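Print this item | E-mail this to a neighbour

Narngate Residents' Newsletter, January 2019

THE GREAT HEATING CHANGEOVER, CONTINUED

Those of you who have been in Narngate since the autumn will remember being told that the new communal boiler would be "in and humming" before the clocks went back. The clocks went back. The boiler, to its credit, did arrive, and spent several weeks in the car park under a tarpaulin, where it kept two parking spaces beautifully dry.

It is now indoors. Bhatt, the heating firm, connected it the week before Christmas, and 90 flats out of the 200 on the system have hot radiators. The other flats have radiators. Blocks on the Brirkdale side of the courtyard are next, and the managing agents would like us to know that this will be done "in the early part of the year", a phrase that has been passed around the stairwells with some enjoyment.

A few practical points, as the letter that went under the doors ran to four pages and most of them were about asbestos we haven't got.

You will be given two days' notice before anyone needs to come in. The engineers want a clear metre in front of each radiator and a way through to the airing cupboard. If your airing cupboard is where you keep everything you own, start now. The job takes a morning in a one-bedroom flat and most of a day in anything bigger, and the water will be off for part of it, so fill the kettle.

The new controls are made by Minditz and look like a bath plug stuck to the wall. Turn right for warmer. The button in the middle gives you an extra hour and then forgets you ever asked. There is a booklet, which has a very full section on how to set the thing for a fortnight in Portugal and rather less on how to make it stop clicking at night. Bhatt say the clicking settles down. Residents in the first blocks say you get used to it, and I leave you to decide whether those are the same thing.

On money: the standing charge stays as it was until the end of February, when the meters are read. Anyone who bought an electric heater to get through December can claim up to £300 towards the running cost, on form 656, available from the office. Please attach a bill. A photograph of yourself in a coat will not do, though one was apparently submitted.

Bedrooms are done last in each flat, living rooms first.

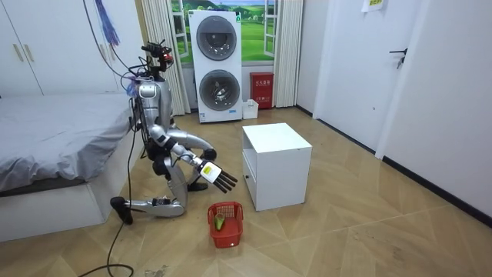

One reader from the top floor writes that she had her bedroom radiator changed before her living room one, that it now works so well she has moved the armchair in beside it, and that she would be obliged if the engineers could take their time with the rest. She also asks why the landing is warmer than any of the flats. We have put this to the agents, who are looking into the landing.

Questions about dates should go to the office and not to the man carrying the pipes.

Print this item | E-mail this to a neighbour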